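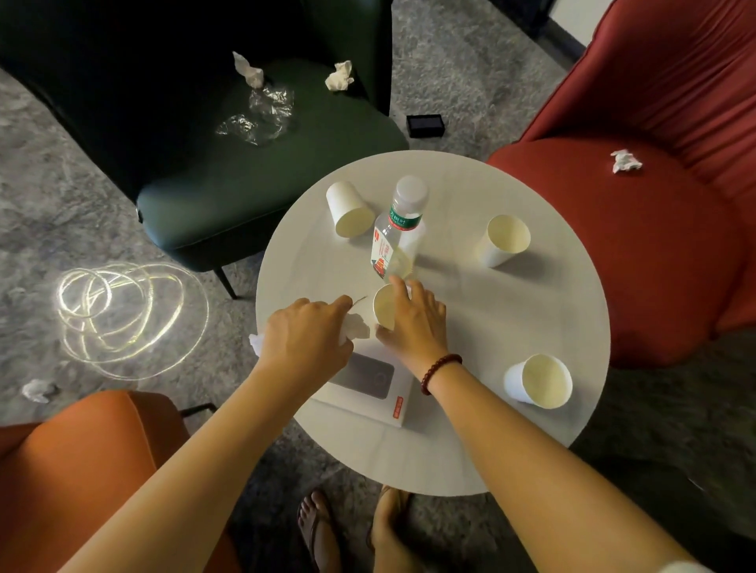 ## 4. Resetting the break table

Welcome to the quickest job in the Plalden shared lounge guide, and one of the most satisfying! A round table fills up fast after morning tea: paper cups on their sides, a drink bottle with a little left in the bottom, a crumpled tissue or two. Work through the steps in order and you'll have a clear white top ready for the next group in 4 minutes.

**You will need:** the grey caddy (cloth, spray, small bin liner) and the cup sleeve from shelf 34.

1. Pick up the paper cups first. Tip any dregs into the sink, then stack the cups one inside another.
2. Stand the bottle up and check the cap is tight before you carry it over the carpet.
3. Empty the bottle at the sink, give it a rinse and drop it in the recycling.
4. Gather tissues and scraps into the bin liner. Check the floor by the table's edge too.
5. Move product boxes to the lost property tray. Leave them closed.
6. Spray the cloth, wipe from the centre outwards, and let the top air dry.
7. Tuck the chairs in. Lovely!

**Note:** Used cups go in general waste at this site. Fresh ones live in the sleeve.

**Caution:** Never spray near a power bank or charger. Lift it clear first and wipe underneath with a dry cloth.

**Caution:** Blot spills on carpet or upholstery straight away with plain water. Don't rub.

Stain won't budge? Ring Brijesh Maurya on extension 2866.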